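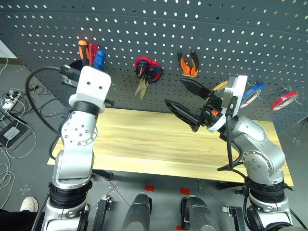
A Place for Every Tool: Reorganizing the Shared Pegboard
Project report by Morenike Ojo and Nkechi Isah
Bassey workshop course, submitted Thursday, January 15, 2026

Why we picked this

We both spent most of October looking for scissors. Our section shares one workbench with another section, and the tools lived in a deep drawer under a pile of sandpaper scraps and old worksheets. One afternoon Nkechi timed herself hunting for the pliers and it took eight minutes. Eight! We had a project to choose anyway, so we asked if we could empty the drawer and put the everyday tools on the wall.

What we wanted to find out was pretty simple. Would people find a tool faster on a pegboard than in a drawer, and would they put it back without being reminded?

Planning the board

The dark gray pegboard was already up behind the table, but hardly anyone used it. Before hanging anything we put a tally sheet on the drawer for two weeks and asked everyone to mark what they took out. Scissors won by a mile. Tape came next (all colors together), then screwdrivers, then pliers. The hammer got two marks, so the hammer stayed in the drawer.

We drew three layouts on graph paper. Morenike wanted everything in order of size, which looked great on paper. Nkechi wanted it in order of use, with the scissors in the middle where either hand can reach them. We tried the size layout first and people kept reaching across each other, so Nkechi's plan is the one we kept - the scissors hang in the center with their blades down, the pliers go to the right of them with the handles up, and the tape is farther over on the right side. The handles we reach for on the left are bright enough to tell apart quickly, with orange and black on one, red on another and blue on another.

Hanging the tools

Our first hooks were from a Homeck starter pack. They held the pliers fine but popped out of their holes whenever somebody lifted a roll of tape off too quickly. We switched to Gramico hooks, which have a longer leg behind the board, and those have behaved much better.

Tape was the hardest part by far. We began with one long peg for all the rolls, and whoever wanted the roll at the back had to take off every other one. Giving the rolls their own spots used up more wall than we had planned for, but it was so worth it. You can see the colors right away and pick the one you need.

We also learned to hang things a little higher than feels natural. A tool hung too low gets bumped by whatever is being built on the table.

Testing

For each trial we read out the name of a tool and started a stopwatch. The person had to walk from the door, pick up the tool and set it on the table. Morenike typed the times into Clustano, the spreadsheet program our section uses, and we compared the drawer trials with the pegboard trials.

The pegboard was faster for every tool we tested. The biggest difference was for scissors, and the smallest was for blue tape, which had always sat near the front of the drawer. Putting things back improved too, although not as much as we had hoped. Screwdrivers came back to the wall but often on the wrong peg. Our favorite moment was when a student from the other section rehung the pliers right where they belonged without even looking up from her notes.

Problems and things to fix

We tested mostly with people who had watched us build the layout, so they had a head start. We should have asked more students from outside our section. We also never tested left-handed people separately, and Nkechi (who is left-handed!) thinks the tape might work better on the other side for her.

Next we want to paint an outline behind each tool. We tried chalk first and it rubbed off within a day.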